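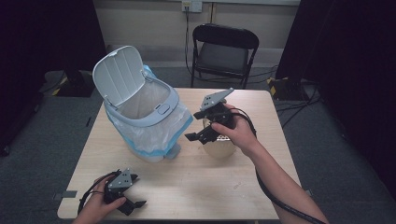

Housekeeping Practice 112
Handout 2: Lining the Small Trash Can
Clendwood Hall, ground floor

Last session ended with most of you convinced that a bag goes in a can and the rest is theory. This handout is the theory.

Put the can on the table. At home it lives on the floor, and it may go back there once you can do this without looking. Open the lid all the way, until it stands up by itself. A lid at half-mast will wait for both hands to be inside and then come down.

Terms you will need

Overhang: the part of the bag outside the rim. Too little and the first banana peel takes the whole bag to the bottom. Too much and the can appears to be wearing a nightgown. Kakia allows the nightgown; Lahtinen takes off points.

Air pocket: what holds the bag up in the middle. Press the liner down to the base and along the walls before you fold anything over.

Drawstring: stays outside, where you can find it in December with a cold and no patience.

Common faults

Bag upside down. Bag inside a second bag nobody remembers adding -- see the Relleck chapter, which spends 400 words on this and is right. Lid closed on a fold, so that it never quite shuts.

For next time

Line, empty and reline one can at home. Read the section on bowls and other open containers before you move on to 113, where the lids come off and standards go up.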